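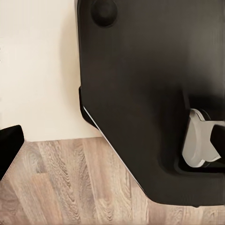
Module 2 – Human Physiology

Kidney Filtration: Handout 2

Mahsa Alipour, March

Blood enters each glomerulus under pressure. Water and small solutes cross the capillary wall into Bowman's capsule; blood cells and most proteins stay behind. The tubule then takes back glucose, sodium and most of the water – urea is only partly reabsorbed.

Clearance: C = (U × V) / P. Keep U and P in the same units.

Read page 318 before lab. Allow 30 minutes for the problem set.

This site uses cookies. Accept | Settings

Contact: Aino Ojala, course office | Back to top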